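Workshop & Home Forum > Finishes and Surfaces > Cleaning and Repair

Thread: Best way to keep a white work table from staining
33 replies, page 2 of 2

mattlock_pine
I read page one and tried the baking soda paste on the yellow ring. It lightened it some. I still have a faint mark where a mug sat overnight, and a pinkish line from a shipping label that got damp. The table is the Hevex, the white one with the square corners, bought used in February. I use it for packing orders. Before I go any further I want to know if people think melamine cleaner is safe on it or if I should stop now.

Gredier
Stop with the paste. Baking soda is an abrasive. It is a mild one, but you will dull the finish if you keep rubbing the same spot, and a dull patch picks up dirt faster than the rest. I ruined a countertop that way. Dish soap, warm water, soft cloth, then rubbing alcohol on a cotton pad for the ink. That is all I use now.

hollowayshed
Disagree on the baking soda. I have used it on the same white bench for 15 years and it still looks fine. The trick is to lay it on wet and leave it alone for a while. If you are scrubbing, you are doing it wrong.

Gredier
He said he rubbed it in on page one. That's why I told him to stop.

hollowayshed
Fair enough. I skipped page one.

tin_and_twine
I pack for a small shop (candles, mostly) and went through three tables before I worked out what was marking them. Most of the grime was from the packing material and very little of it was from us.
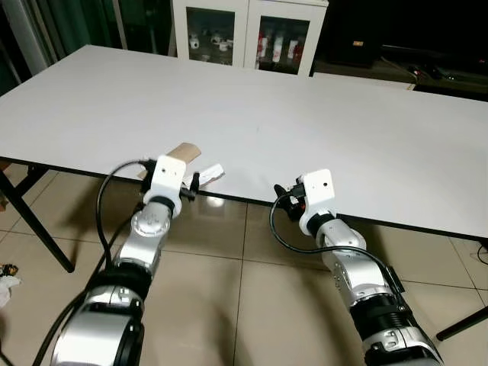
Cardboard is the worst of it in my experience. The recycled kind sheds a brown dust, and if the surface is even slightly damp the dust turns to a paste and gets into any scratch you already have. A flat tan piece like the one tilted up over the white top there will do it if you slide it around all day. Pick it up and set it down, don't drag it. Crumpled paper at the front edge is the other thing I watch for, as people lean on it and grind whatever is under it into the corner. I wipe the front edge twice a shift and the rest once at the end.

mattlock_pine
I do drag the boxes. I never thought of that as the cause. The brown haze is worst on the side where I fold them, so it fits.

Kazlauskienė
Put something over it. I bought a roll of clear vinyl from the fabric store, cut it an inch short on each side and taped it underneath. When it gets ugly I throw it out and cut a new piece. I am on my second one and the table under it is clean.

Gredier
Vinyl can react with some finishes if it sits there for months. I have seen it go tacky and lift color. I would test it on the underside first.

Kazlauskienė
Mine hasn't done that. I do lift it every couple of weeks and wipe below.

bench_rat_3949
Same problem as Gredier with the vinyl. I had a cheap one stick to a painted top in a hot garage and it took the paint with it. Brown kraft paper off a roll works for me. It costs next to nothing and you can write on it.

tin_and_twine
Kraft paper tears where you cut tape, though. I gave up on it. A cutting mat in the one spot where you use the knife, bare table everywhere else.

flirkano_dad
Has anyone tried the Flirkano paste on ink? It was recommended to me for whiteboards and I have most of a tub left.

hollowayshed
Tried it. It took off marker and did nothing for label dye. Left a greasy film that I had to wash off with soap. I wouldn't buy it for this.

mattlock_pine
Update. Alcohol on a cotton pad got the pink line out in two passes. The mug ring is still there but you have to look for it. I skipped the melamine cleaner. I'm going to get a mat for the knife and stop dragging boxes, and see how it looks in a month.

Gredier
Good. Rinse the alcohol spot with plain water and dry it.

hollowayshed
And if the ring bothers you, wet baking soda, ten minutes, no rubbing.

Gredier
Or leave it alone.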